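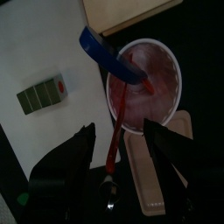
# Chapter 11: The Small Kitchen

In Chapter 10 we looked at building corners and the storage of heavy blocks. Now we move to the kitchen corner, where the pieces are smaller and the play is usually longer. You will learn how to choose pieces for a first kitchen, how to lay them out on a table, and how to put them away with the children.

## 11.1 The board comes first

When students in our course set up a kitchen corner for the first time, they often begin with the food. They put out a full basket, and the children carry it away to every part of the room. I advise you to begin with the cutting board. A board gives the game a centre. A child who sees a board and one piece of food on it already has an idea of what to do, and a second child can see where there is still space.

The board should lie flat and be large enough for two pairs of hands. A plain white one is good for this work. A board with a printed picture is attractive, but small pieces are difficult to find on it. If the board has a slot for the hand, show the children how to carry it with the slot at the top, close to the body.

Next to the board, or on its back part, there should be a place for utensils to stand. A cup is enough. The red cup in our set has ribs on its side, and the handles in it are blue and red, so a child can ask for "the blue one" before she knows the word for it. A block with the pattern of a sushi roll, white rice with a green middle, can be stood on the board as the first food of the morning.

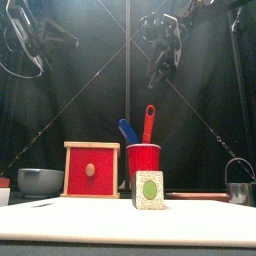
Food pieces should be few at the start. Mi-kyung Maeng, who taught the kitchen corner at the Skanus preschool before she joined our course, puts out three pieces in the first week and adds two more when the children have given names to the first ones. In her notes from January she writes that a group with a small choice talked more about each piece: who would eat it, whether it was too hot, and how much it cost. When the basket was full, the talk was mostly about who had which piece.

Try also to include food from the homes of the children in your group. At Skanus the families were asked on a short form what they eat at the weekend. The answers gave the staff a better list than any catalogue.

## 11.2 Space around the pieces

A kitchen table does not need to be full. Leave free space at the front edge, where the children rest their arms, and put larger items such as bowls and boxes in a row behind the board. Small items can lie at the sides. With this order a child does not have to reach over something tall to get something small – a common reason for spilled cups and for tears. 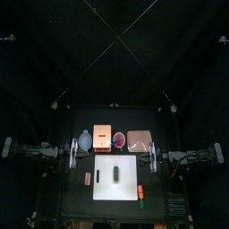 Should the food always be on the board when the children arrive?

It is enough to have one piece on the board. The other pieces can wait beside it or in a bowl, and the children will move them when the game asks for it.

## 11.3 Before you read further

Visit a kitchen corner in your placement and stay for one play period. Draw the table as it was at the beginning and again at the end. Then write a short report of no more than 400 words on these points:

- where the board was, and whether it was moved
- which piece of food was used first
- what the children said when a piece was missing

Bring both drawings to class. We will compare them with the plans from the Tiltska centre in section 11.4, where the kitchen corner shares a table with the drawing materials.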